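Notebook, packing cell 2, Waretti
September 15, 2020

Continued with the sorting line together with Nhi Sầm. The belt speed is back to the value from April, because with the higher one the people at the end of the line could not keep up with the boxes. On paper we lose a little. Leokadia Rutkowska says her team prefers it and I believe her, she stood there the whole morning shift.

Target from Disness is still 2,000 pieces per shift. Before, 3 persons were sorting by hand and one was writing the labels. Now 2 are sorting what the robot leaves, and the third has learnt to use the pendant. She can stop, reset and restart without calling me. This is a bigger change for her than for us, and she asked if it will be in her job description. I did not know what to answer. To ask.

Complaint from the shift: they must wait for the robot now, and waiting is more tiring than sorting. Nhi proposes to move the label work to this place in the cycle. We try it with 35 pieces first. 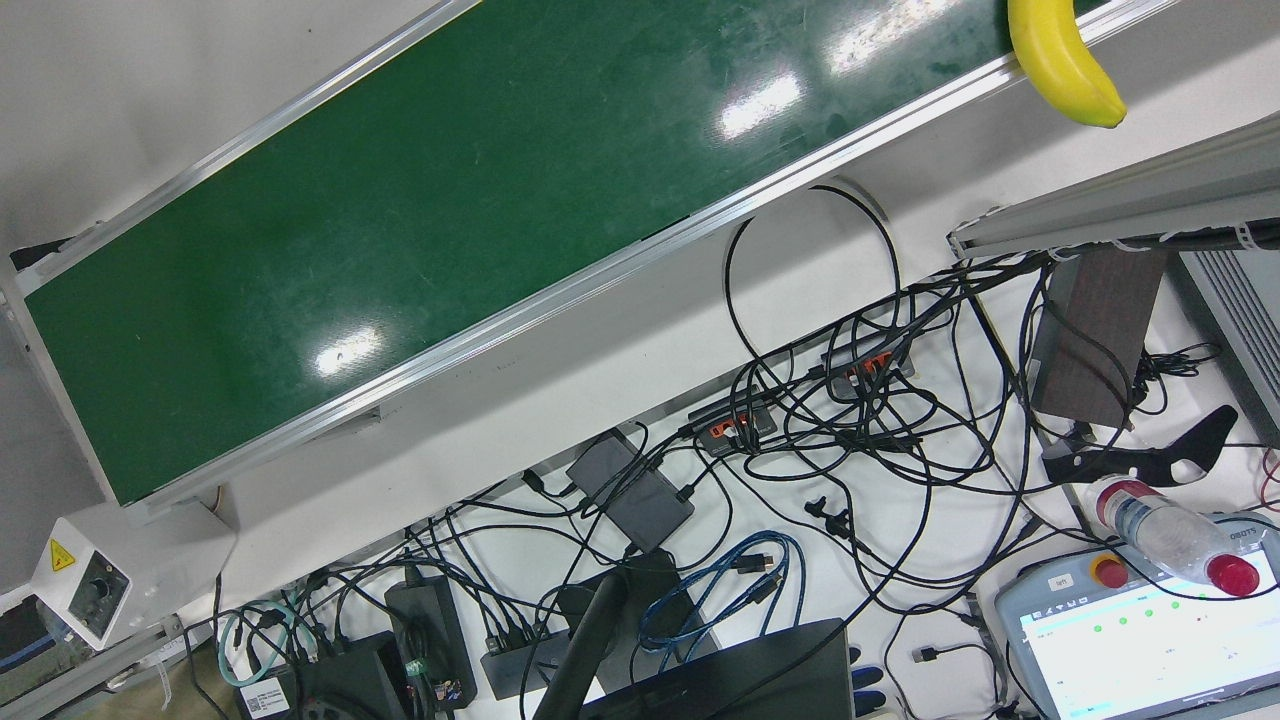

Cabling: I want to label both ends before we hand over the cell. Leokadia's people will do the first checks themselves, so they must be able to find which plug belongs to what. Nhi makes the list, I print the tags.

Open: short pendant instruction in large letters, one page.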